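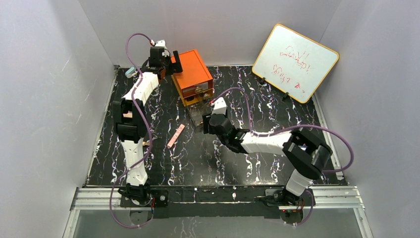
Slow Examples Are Good Examples
By Pongsak Thongdee
4 November 2024

Every week somebody asks me how many demonstrations we have. The number today is 2,000, and people are pleased to hear it. I am less pleased, since I have watched many of them from beginning to end.

In March I went through 137 recordings of a drawer task for the Stenance project. In 66 of them the operator hurried. The hand goes to the knob, misses it a little, corrects, and pulls too hard. The task is finished, so the recording is marked as a success and goes into the training set. The model then learns the miss together with the pull. It has no way to know which part we were proud of.

My opinion is simple. We should pay operators for careful hours and stop paying for the count. At Palumbo, where I worked before, there was a daily target of up to 26 episodes for each task, and everybody reached it by five o'clock. The last ones of the day looked all the same, with the object in the same place and the same tired path of the arm.

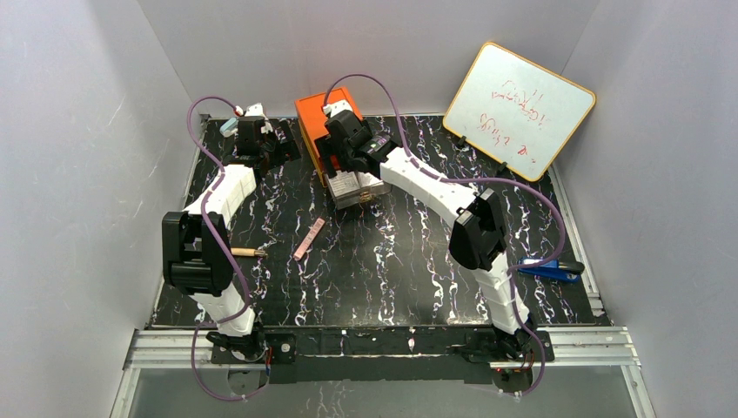
The right arm at the drawer unit, with small objects left on the table.

I also want to defend the messy table. Some colleagues clean everything away before they record, and their curves look nice for a month. But a desk in an office has a stapler on it, and a pen, and something that fell there in the morning. If the policy has seen only a clean surface, it will be surprised by ordinary life. Please move the things between episodes, and turn the drawer unit a little also.

The answer I usually hear is that more data will wash out the bad data. Maybe for very large companies it is true. For a group of our size, I would delete the 66 tomorrow and ask the same people to do them again, slowly, after lunch.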